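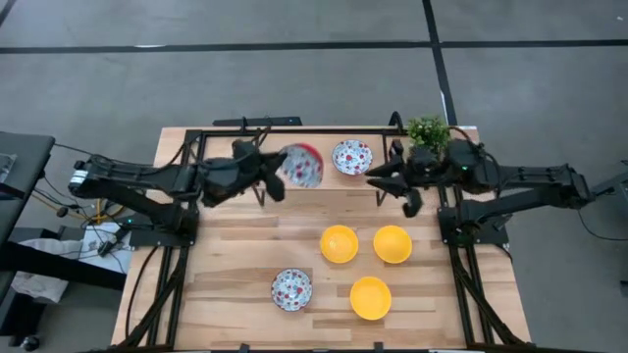
4. Sorting and Stacking Your Bowls

Print this page | E-mail this page

Now for the fun part! Your Nelari bowls are unpacked, the tabletop is clear of wrapping, and you get to see the patterned ones and the plain yellow ones together before they go up on the Pala shelf. Spread them out and enjoy them for a minute (we always do).

1. Wipe the tabletop with a barely damp cloth and let it dry. Butcher block loves a quick wipe and hates a puddle.

2. Set every bowl down with space on all sides. Leave enough room to get your fingers around each rim without nudging its neighbor.

3. Pull the floral bowls into one group and the yellow bowls into another. The florals vary a little from piece to piece, with more red on one and more blue-gray leaf on the next, and they still belong together!

4. Turn each bowl over and run a fingertip along the ring on its base. If you feel grit, rub it off with a dry cloth before you stack anything.

5. Choose the floral bowl you like best and save it for the top of the stack, where you'll see the inside every time you walk past.

6. Lower each bowl straight down into the one beneath it. If it rocks, lift it out, turn it 90 degrees and try again.

7. Stack the yellow bowls the same way, right beside the florals.

CAUTION: Never slide a stack across the table. Lift it with both hands, one on each side of the bottom bowl.

CAUTION: The small Pala shelf holds 900 grams per bracket. Weigh a full stack on your kitchen scale first and split it in 2 if it goes over.

Note: Delia Cisternas, who put together our color guide, loves a single yellow bowl tucked between florals. It looks wonderful on an open shelf, so go ahead and mix them once you've got the hang of it.

8. Slip a Devutby felt round between bowls you won't be using for a while. Skip the felt for your everyday stack.

Continue to Section 5, Hanging the Cup Rail.

Print this page | E-mail this page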